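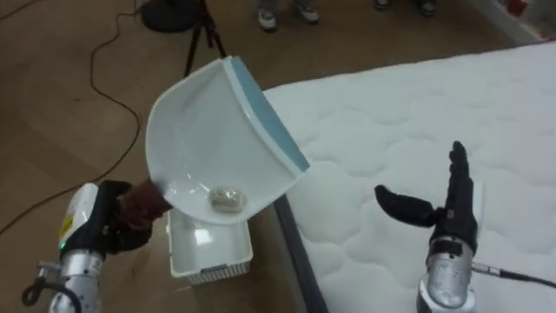

Home Help > Cleaning and Laundry > Floors and dust

Dust building up under the bed two days after I clean it, what am I missing?

posted by esden_renter

Hi all, moved into a unit in Esden in October and I'm losing the plot a bit. I do the bedroom floor properly, move the bed and everything, and two days later there's a grey fluffy line back along the skirting board. Floors are old timber with gaps between the boards. I've got a cheap stick vac (Koden, paid $115 for it) and a normal dustpan and brush. No pets, no carpet. Is it the mattress? The gaps? Me? I've got mild hay fever so I'd like to sort it before I start buying gadgets. Cheers!

4 replies hidden, showing the most helpful

posted by mopbucket_mum

Mostly it'll be your bedding, sorry! Sheets and doonas shed heaps of lint, and cotton ones are the worst when they're newish. Every time you flop into bed a puff of it goes out the sides and settles wherever the air is still, so under the bed and along the wall. What worked at our place in Drarkthorpe:

Shake the doona outside, not in the bedroom (I did it in the bedroom for years, don't be me).
Vacuum the mattress itself when you change the sheets, seams included.
Clean the filter on the vac. Ours was so clogged it was blowing dust out the back. Tap it out, rinse it if the manual says you can, and let it dry overnight before it goes back in.
Do the floor last, and go over it with a barely damp microfibre cloth. Dry sweeping just chucks the fine stuff back in the air, and with hay fever you'll feel it.

For the gaps I use the crevice tool, slowly, along each board. It takes me 30 minutes and it's boring, so put a podcast on.

posted by gumboots77

get a rug

posted by tassie_tinkerer

Agree with the bedding answer but check for draughts too. Hold a strip of tissue near the skirting on a windy arvo and if it flutters, there's your other culprit. I ran a bead of Helmy gap filler along mine (paintable, and ask your landlord first!) and the fluffy line is heaps better, though I still get a bit behind the door.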